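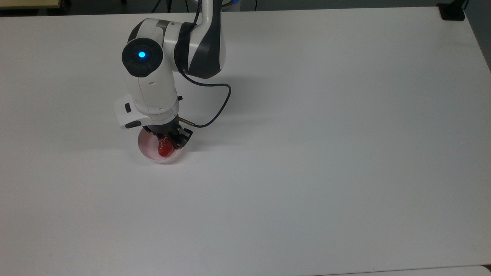 Quarterly workplace inspection – Hafstein building, ground floor and loading area
Date: Tuesday, August 19, 2025
Inspected by: Kolbrún Hjaltadóttir
Accompanied by: Darius Lungu

1. Exits and paths of travel
Rear exit door opens fully – OK
Exit sign lit – OK
Corridor clear – NO
Comment: Flattened cardboard leaning on the wall outside the washroom. Darius moved it to recycling during the inspection. Same item came up last quarter.

2. Fire extinguishers
Tags current – OK
Mounted and visible – NO
Comment: Unit by the kitchen is behind the coat rack. Move the rack, not the extinguisher.

3. Electrical
Panel clearance kept – OK
Cords in good condition – NO
Comment: Kettle cord has a nick near the plug. Tagged and taken out of service.

4. Storage
Shelf load labels posted – NO
Comment: Centre bay is rated 500 kg, label missing. The other bays are fine. Paper is stored low, as asked.

5. First aid
Kit stocked – NO
Comment: Short of gauze and burn dressing. Eyewash in date until October.

6. Loading area
Dock edge paint visible – worn at the left side
Lighting – OK
Comment: Mogens Vestergaard to get a price for repainting before the cold weather.

Open items: 7
Follow-up: Seon-mi Ra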